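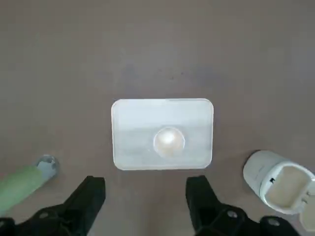
About us

Tekleab Language School is a small evening school in Drimberg. We teach English and German to adults who work during the day. Our first course had 8 students in one rented room above a bakery, and many of them came directly from their job, still in work clothes.

Today we have 3 classrooms on Bodel Street and a second location in Drumulness, near the bus station. Until now 1205 people have finished a course with us. Some of them came for one level only, others stayed until they could pass the exam for nursing or for driving a truck.

Our teachers have learned a foreign language as adults themselves, so they know how slow it can feel in the first winter. We keep the groups small and we speak much in class. Grammar we explain on the board, with short sentences from daily life: at the doctor, at the bank, on the phone with the landlord.

Registration for the summer courses is open until April 30, 2021. The lessons begin in May. Please bring your ID and, if you have one, a certificate from an earlier course. The placement test is free of charge and you do not need to prepare for it.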